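Small green belt drifts to one side, what do I adjust?

Posted by Plosovum

I have a small tabletop conveyor with a green belt and an aluminum side rail. We use it to move switch parts to the sorting trays. Since April the belt creeps toward the back rail and rubs there. I tightened both ends on Wednesday and it got worse. The belt is 105 mm wide.

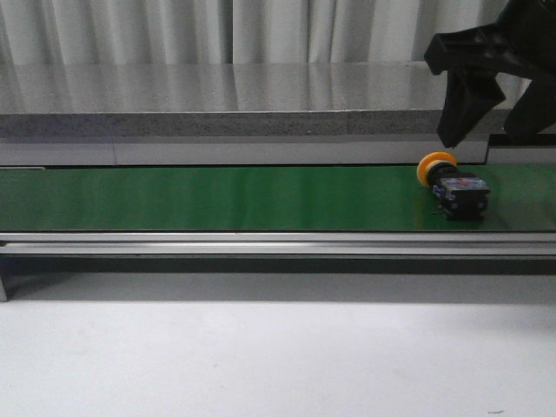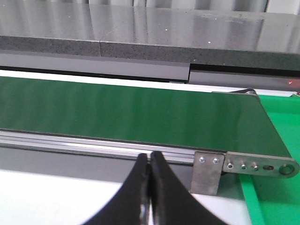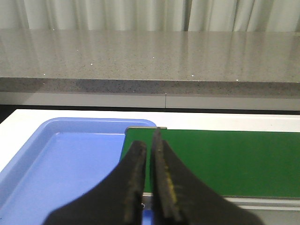 I don't have the manual. Do I loosen everything and start over, or can I fix it from one end?

Alfie Wragg

Start over. You probably tightened the two sides by different amounts. Unplug it first. Back off the tension until you can lift the belt a little by hand, then measure from a fixed point on the rail to the end roller axle on both sides. Ours is 298 mm. What matters is that the two sides match. Tighten evenly, a quarter turn on each side, and let it run a few minutes between turns. A belt usually moves toward the slack side, so if it still goes to the back, give the back side a little more.

Also clean the underside of the belt and both rollers. Grit on a roller will push a belt over and no adjusting will hold it.

Litton

Had this on ours, new belt fixed it. Cost me 368 with shipping.

Irnix

Try what Alfie said before you buy a belt. Check that the frame is level too. Mine had one low leg and it took me 7 tries at the tension before I looked.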